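Dridstead (novela)

Dridstead es una novela fantástica de ambientación rural, publicada por la editorial Wostero dentro de su colección de narrativa de género. Consta de 3 partes y 114 capítulos breves, más un epílogo sin numerar. Se adscribe por lo general al gótico contemporáneo, con elementos del relato de casas encantadas y de la novela epistolar.

Argumento

La acción transcurre en la aldea de Dridstead, situada al borde de una marisma. Una restauradora de libros acepta inventariar la biblioteca de la familia Arumugam, cerrada desde la muerte del último heredero. Entre los volúmenes encuentra un herbario manuscrito cuyas láminas representan especies ausentes de cualquier catálogo botánico. A medida que avanza el inventario, las plantas del herbario empiezan a brotar en los terrenos de la casa, en el mismo orden en que figuran en el manuscrito.

La segunda parte retrocede varias generaciones y reproduce la correspondencia entre la autora del herbario y su hermana. La tercera retoma la línea principal y concluye con la inundación de la marisma en septiembre. El destino de la protagonista queda sin resolver.
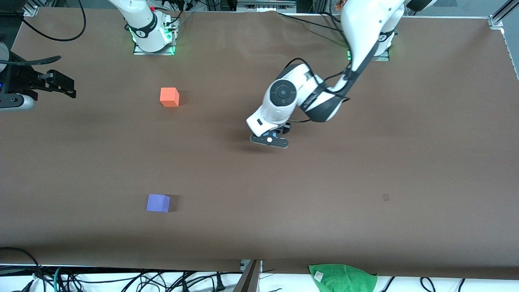

Estructura y estilo

La narración alterna la tercera persona, empleada en las partes primera y tercera, con las cartas de la segunda. Cada capítulo lleva por título el nombre de una planta, en su mayoría inventado. La extensión de los capítulos es irregular: los más breves ocupan un solo párrafo y el más largo, dedicado a la subasta de la biblioteca, alcanza 105 páginas en la primera edición.

El texto incluye 5 entradas del herbario transcritas en su totalidad, con una ortografía deliberadamente arcaizante. La traducción al español conserva este rasgo mediante grafías anteriores a la reforma ortográfica del siglo XVIII.

Ediciones

La primera edición apareció en tapa dura y se reimprimió con correcciones menores en las cartas. La edición de bolsillo, a cargo del sello Zisico, suprime el mapa de la aldea y traslada el árbol genealógico de los Arumugam al final del volumen. Existe además una edición anotada, que numera las cartas y propone una cronología interna.

Recepción

La crítica especializada valoró la segunda parte y el tratamiento del paisaje. Las objeciones se centraron en el ritmo del tramo central y en la falta de explicación sobre el origen del herbario. Varias reseñas señalaron una discrepancia entre la fecha de la última carta y la edad atribuida a su autora, error que la edición anotada mantiene y comenta en nota.

Véase también

Gótico rural
Novela epistolar
Herbarios ficticios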